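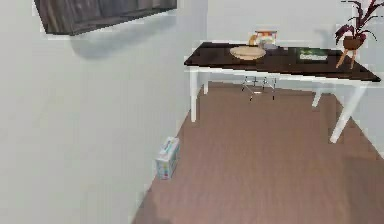 ## Slide 1: opening

Timing: 4 minutes to the end of slide 2. Leave the room picture up while people sit down.

- Introduce myself and Dilek Kaplan. Dilek takes the hardware questions at the end.
- Subject of the talk: Fivberg, the room simulation service we have had on trial since August. What it does, what it costs us in work, whether we should renew.
- The slide is a rendered room. Point to two things only: the small white box on the floor against the wall, and the table at the back with the plant on it. Both come up again on slides 4 and 5.
- Say early that this is a review from a user's side. We have no stake in Fivberg and paid for the trial seats.

## Slide 2: what the service is

Fivberg sells three parts under one license: a room generator, a physics back end, and a job queue that runs policies against the generated rooms and returns logs. We used all three. The room generator can be bought alone, but the logs lose most of their value without the queue.

Input is a room template and an object list. Output is a set of rooms, each with a seed, so any single run can be repeated. Venla Oksanen checked repeatability on our side by rerunning a batch of 90 rooms. The layouts matched. Contact forces differed slightly between runs on different machines -- the documentation says so, on the page about solvers, and it should be on the front page.

(If asked: yes, it accepts our own meshes. Conversion is on slide 6.)

## Slide 3: how we tested

- Controller: Ultulell, release branch, no tuning for the simulator.
- Tasks: go to an object, pick it up, put it down in a named place.
- Rooms: 1,000 generated, split evenly between living rooms, kitchens, and plain rooms.
- Baseline: our older simulator, Shearer, with hand-built rooms.

Aleksandra Ostrowski wrote the test plan and froze it before the first batch went out. Mention this, since Eckhard Gerlach's group will ask whether we changed the pass criteria later. We did not.

## Slide 4: floor objects

Go back to the room picture.

The box is upright, right against the base of the wall. Placement like this is hard for a gripper that needs clearance on both sides, and our hand-built rooms contained almost none of it. We tended to put objects in the middle of open floor. The generator has no such habit.

Result: Ultulell planned a side grasp for boxes near walls and the planner rejected it for collision. It then retried the same grasp until timeout. The fault is in our retry logic and we would have found it eventually on hardware. Irja Juntunen has a patch that switches to a top grasp after the second rejection. The patch is merged, but the full set has not been rerun with it. Do not quote a success rate here.

## Slide 5: table objects

Same picture, table this time.

- Clear glass container: good case for depth testing, with one caution. Fivberg's default depth output is ideal depth. Glass comes back as a clean surface, and a real sensor will not do that. There is a noise model, off by default. Turn it on.
- Low gray bowl beside the glass: close spacing, useful for checking neighbor contact.
- Green book lying flat: thin-object grasp. Ultulell handles these badly in every simulator we own.
- Plant on its stand: long arching leaves. Ask support how leaves are treated in collision before relying on any result near them. In our build they were rigid.

Pause for questions on sensors. Skip if past the 11 minute mark.

## Slide 6: cost of use

Importing our own objects took longer than planned. The Fetemex converter handles the geometry, but mass and friction have to be entered by hand, and the form does not accept a spreadsheet. Roughly half of Venla's time on the trial went into this.

Queue waits were short overnight and long in the afternoon. Support answered every ticket. Two answers were wrong and were corrected the next morning.

## Slide 7: recommendation

- Renew the generator and queue for the mobile manipulation team.
- Keep Shearer for regression, as the old numbers depend on it.
- Noise model on for all depth work.
- No purchase of the extra kitchen pack until the import form is fixed.

Hand over to Dilek for hardware. Backup slides: solver settings, seed list, ticket log.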